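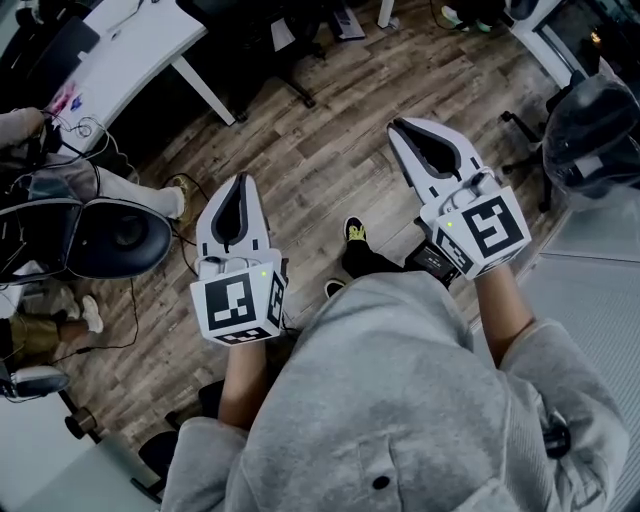 Samira Mansour read the first draft and thought we should say more about the people who stood along the tracks and less about the train, so this version does. The timetable is now in the appendix.

Home | Reports | Archive | Contact

The Governor's Train: A Royal Visit to Lirkov
Student project report, History of Public Ceremony
Jad Chamoun, Leen Kanaan, I-seul Ban
Last updated: Thursday, July 1, 2021

1. What we set out to do

Our project looks at a one-day visit by a prince and his wife to the mill town of Lirkov in the years between the wars. The couple were on a longer tour and stopped for less than six hours. We wanted to know who planned the day, who paid for it, and how it was remembered in the town.

2. Sources

We used three kinds of material. The first was the town council minute book, which covers the visit in 30 pages. The second was the Lirkov weekly paper, read on microfilm from January to the end of the year. The third was a set of 44 letters in the Druner family papers. Most are from Mrs. Druner to her sister in Jitaru, and they are hard to read in places. Leen transcribed them and I-seul checked the dates against the newspaper. Seven letters have no date and we left them out of the timeline.

3. Planning the day

The council first heard of the visit from the railroad, not from the government. The minutes record an argument over whether the train should stop at the main station or at the Wevusus siding, which was closer to the mill. The mill owners wanted the siding and offered to pay for a platform. The council agreed after two meetings.

The final bill was 3972 in local currency. Bunting and the platform were the largest items. The school band was paid 30, and a later entry shows that the bandmaster asked for more and was refused.

4. The visit

The train came in late. The newspaper calls the delay "slight," but Mrs. Druner wrote that the children had been standing since breakfast and that two were taken home. The prince inspected the mill and gave a short speech, printed in full in the paper. His wife went to the hospital, a stop that got only four lines.

Mill hands were given the morning off without pay. We found no sign of a protest, though one letter says that the men from the dye house stayed away — she does not say why.

5. Problems

The police file for that year is missing from the county archive. Hussam Geagea at the reading room searched for it twice under different headings. Without it we cannot say how large the crowd was, and the newspaper's estimate changes between one issue and the next.

6. Findings

The visit was mostly a local affair, run by the mill and the council with little direction from outside. The platform at Wevusus stayed in use for freight. Memory of the day seems to have faded fast — the paper marked the first anniversary with a paragraph and did not mention the second.

Appendix A: Timetable
Appendix B: Letter transcriptions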